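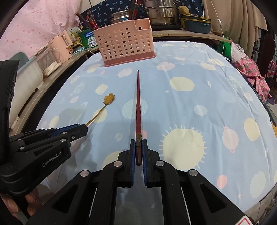
*Kitchen table, planet cloth, one chopstick up and the spoon in the other gripper.*

13 January 2025

Long day with the grippers and I want to get it down before bed, or I'll forget which changes I made to which side. The plan since December has been the same: teach the arm I'm building in the back room (Jedo, I named it after I'd had too much coffee) to put the clean utensils in the pink basket. It needs to see hands do it first, and that means me at the kitchen table with a gripper in each fist, feeling like a very slow crab.

Chopsticks are awful! I love them and they are awful. The thick end is fine, the jaws close on it and it stays put. Grab one nearer the middle, though, and it rolls between the pads and swings around like a compass needle. I spent most of the morning just learning to go in low and straight, with both jaws square to the stick, and to pinch right at the butt below the metal band. Once I had that in my hands it got almost relaxing. The gold spoon I was dreading, with that silly flower bowl, and it was the easiest thing in the whole session.

The ribbed blue pads are a big improvement on the bare jaws. I wish I'd put them on weeks ago. The old foam I bought from Plinov left crumbs on everything and I've thrown the rest of the roll out, good riddance.

I stopped for lunch (leftover dumplings, too much vinegar) and went through the morning's recordings on the laptop. 56 tries, and two of them useless where I'd wandered off to answer the door with the recording still going. The rest look usable to me. One thing I didn't expect - the patterned cloth seems to help. The tracking used to drift badly on the plain gray sheet, and with all those spots and planets it has something to hold on to. I had been thinking of buying a proper mat from Soltani and now I think I'll keep my money.

The afternoon was for sorting by color. Red first, then the maroon ones, green last, with the spoon thrown in wherever I felt like it. I like working the two sides together, one gripper waiting over a red one while the other goes after a green, but my left wrist is complaining tonight and I need to do something about the handle. Maybe a strap. Maybe wrap it in bike tape, there's half a roll in the drawer.
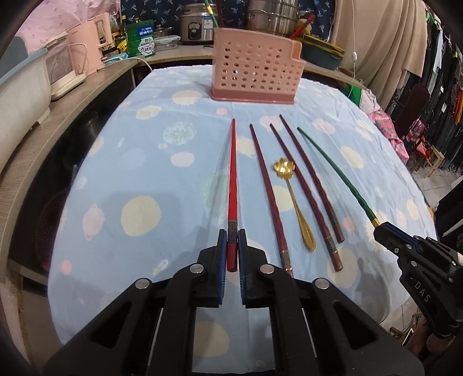 ## For tomorrow

- Bike tape on the left handle, and see if the wrist forgives me.
- Check the pivot pins on both grippers for play.
- Copy everything to the big drive. The folder is at 1294 clips now and the laptop is making noises.
- Write to the Herthorpe workshop and ask if the bench with the good vise is free. I need to drill Jedo's new base plate and I'm not doing it in the kitchen again.
- Try picking up with the tips facing me. All of today's go away from me and Jedo will think that's a law of nature.
- Buy vinegar.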